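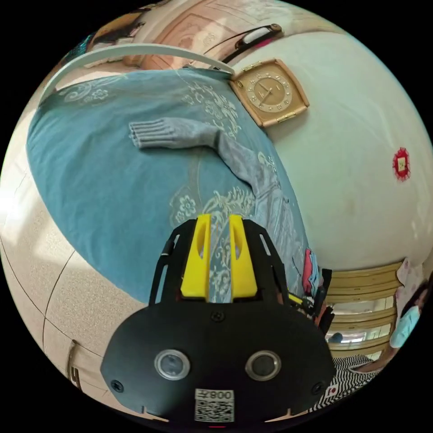

Teaching Jorner to fold by hand
By the Brelus notebook
May 14, 2025 · 3 min read

In March I promised an update on Jorner, our little folding policy, and I've been putting it off — sorry! We had 900 demonstrations by then, all done with hand-held grippers.

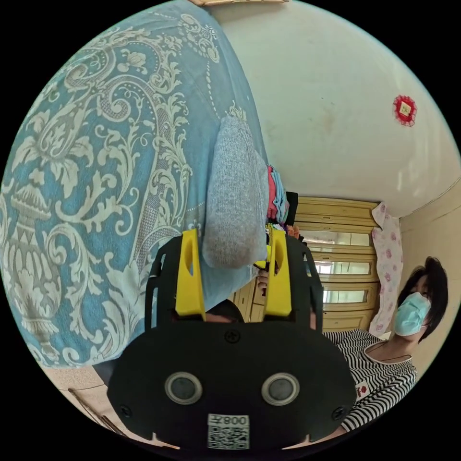 Gray knit on the blue bedspread.

Knits are still the trouble. Jorner managed 7 of 13 sweaters, up from three.
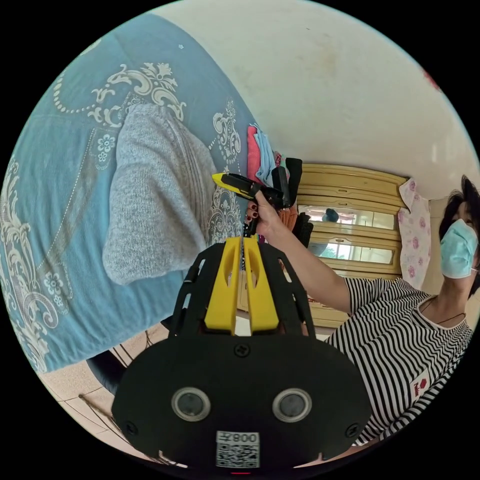
Right arm out, second hand-held tool in hand.

My hunch is that slower demonstrations help, so I'm retraining on those. 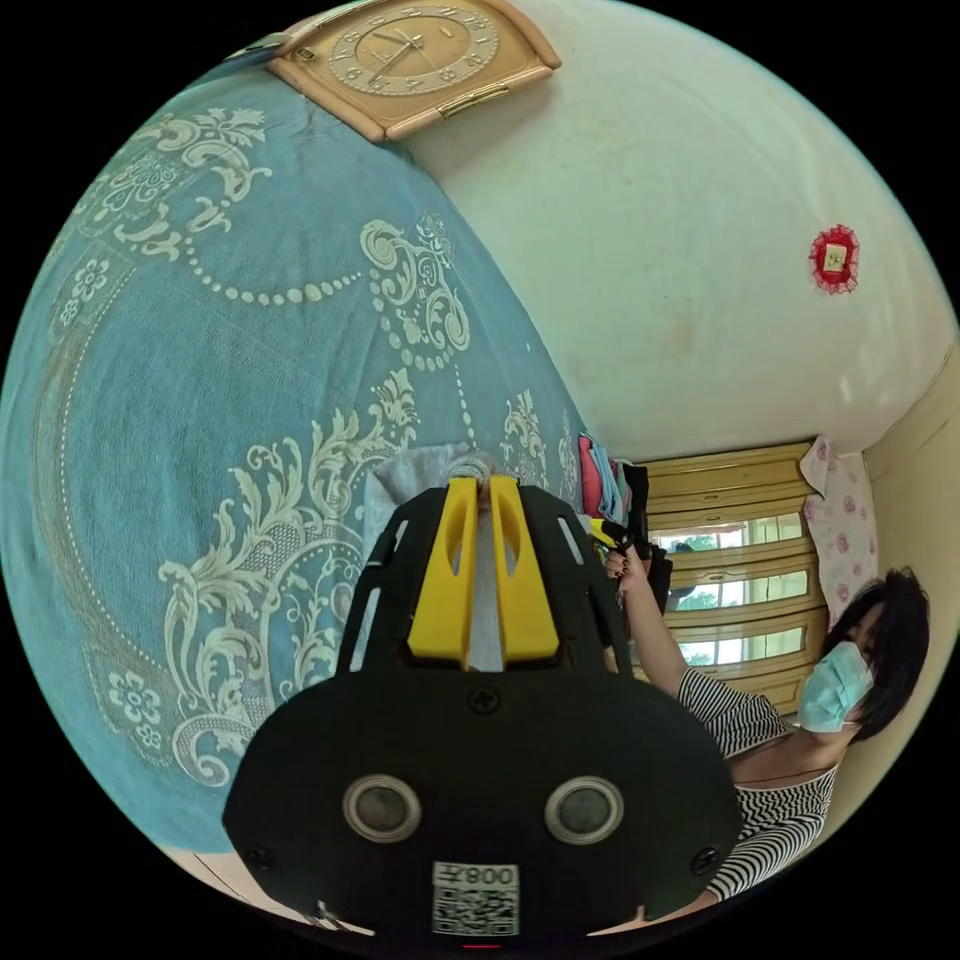 Niazi: Did you try dropping the fastest demos first? That did more for our towels than adding new ones.

Contact | © Wirkville | Back to top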